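Learning to sleep again, one boring evening at a time

June, by Suqin Ren

Last updated: June, 9 p.m.

So I promised an update on the sleep thing, and I'm so happy to report that it's going well! For anyone new, I moved from Plitport to Trelville last year and pretty much stopped sleeping. New street, new noises, a freight line behind the bakery that I swear nobody mentioned at the viewing. I was up at 3 a.m. most nights reading about shipwrecks.

What changed things was a library book, a skinny one by a retired night nurse, and her whole idea is that you should make the last 60 minutes before bed as dull as you can stand. No news, no email, no "quick" look at anything. I rolled my eyes at first. Then I tried it for a week and slept through the freight train twice!

My dull hour goes like this. Dishes first, then a shower, then I sit on the bed and do a puzzle from the fat yellow book my aunt gave me (518 puzzles, and I'm on number 9, so I'm set for years). The puzzles are just hard enough to keep me from making lists in my head. 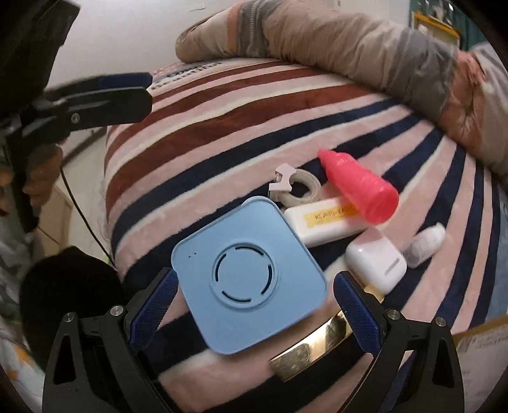

The other big thing was getting up at the same time every morning, weekends too. I fought this one hard. I love a lazy morning more than almost anything, and the first couple of weekends were rough, but by the third I was awake before the alarm and out walking along Hoxha Street while the bakery was still setting out its trays. Warm rolls at that hour! I can't recommend it enough.

I've also cut off coffee after lunch, which hurt. I switched to a roasted barley tea from the little shop on the corner (Skusavness, the one with the green awning) and now I look forward to it all afternoon. Toasty, a bit sweet, great with a cracker.

Still working on: Sunday-night nerves, and my habit of starting a new book at bedtime. The current one is 600 pages and very much not dull, so it has been moved to the kitchen. If you have a truly boring book you love, please send me the title!

Contact | © Suqin Ren | Back to top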